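5 April 2023
By Rasa Rätsep

The Jeltura open day at Gikport admitted visitors in groups of three. Kaewmanee had a badge, number 424, and a question about zippers.

"It learns from the operator," the guide said. "Both hands, both grippers. Today is mesh bags."

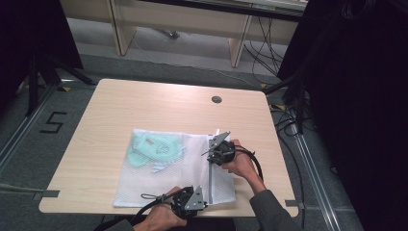

Kaewmanee asked how many bags it took. The guide consulted a sheet – 1,074, to date.

"And then it can do one?"

"Up to 100 in a shift, on paper."

Kaewmanee wrote this down. At home in Jollotport there was one bag, and its zipper had been stuck since November.

We use cookies to remember your settings. Accept | Decline

Back to top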